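Sastadeo recrute : ingénieur·e essais en manipulation robotique (CDD de 18 mois)

Publié en avril
Référence de l'offre : 818
Équipe : Évaluation et bancs d'essai
Responsable : Erzsébet Vörös

Le poste

L'équipe Évaluation de Sastadeo compare des préhenseurs et des contrôleurs pour bras robotisés destinés à un usage domestique. Nous cherchons une personne pour prendre en charge la campagne Skestura, qui oppose 4 préhenseurs sur une même série de tâches de cuisine, d'abord en simulation, puis sur bras réel.

La série compte 117 tâches. La plupart sont courtes : saisir un fruit, déplacer un bol, ouvrir un tiroir, poser un objet sur un égouttoir. Chacune est exécutée avec chaque préhenseur et avec deux contrôleurs, notre contrôleur en impédance et celui que fournit Reltadis. Les écarts entre les deux restent mal expliqués sur les objets ronds et lisses, et ce sera le premier sujet à traiter.

Vos missions

Préparer les tâches en simulation : position des objets, frottements, masses, critères de réussite.
Lancer les séries d'essais, relire les exécutions ratées et classer les échecs (glissement, collision, dépassement de temps, mauvaise approche).
Reporter sur le bras réel les tâches retenues, avec Perla Ledesma, qui s'occupe du matériel.
Tenir à jour les fiches de tâches et le protocole.
Rédiger un compte rendu par préhenseur, lisible par des personnes extérieures à l'équipe.

Les tâches autour de l'évier occuperont les premiers mois. Le bras doit travailler au-dessus d'une cuve à bords verticaux, contourner un robinet col-de-cygne et atteindre des objets posés tantôt sur l'égouttoir, tantôt au fond de la cuve. Le choix du préhenseur y change beaucoup les trajectoires possibles.

Bras simulé au-dessus de l'évier, deux fruits sur l'égouttoir et un bol dans la cuve :
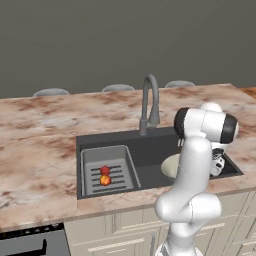
Profil recherché

Diplôme d'ingénieur ou master en robotique, automatique ou mécatronique. Les candidatures de technicien·nes expérimenté·es sont étudiées de la même façon.
Pratique courante de Python, notions de C++.
Première expérience avec un simulateur physique, quel qu'il soit.
Goût pour les essais répétitifs et les relevés propres.
Français écrit soigné, anglais technique lu.

Une expérience de l'étalonnage de caméras serait un plus. La connaissance de Vida, notre outil interne de suivi des essais, n'est pas attendue ; une formation est prévue à l'arrivée.

Conditions

Temps plein, deux jours de télétravail par semaine pendant la phase de simulation, présence sur site pour les essais sur bras réel. Le laboratoire ouvre à 8 h, bureau 119 au premier étage. Salaire selon expérience et grille interne, titres-restaurant, prise en charge partielle des transports.

Candidature

Envoyez un CV et une page décrivant un essai que vous avez mené, y compris s'il n'a pas abouti, à l'attention de Jayanthi Panicker, service recrutement, en rappelant la référence 818. L'entretien dure une heure et comprend la lecture commentée d'un relevé d'essais. Une visite du laboratoire est proposée ensuite.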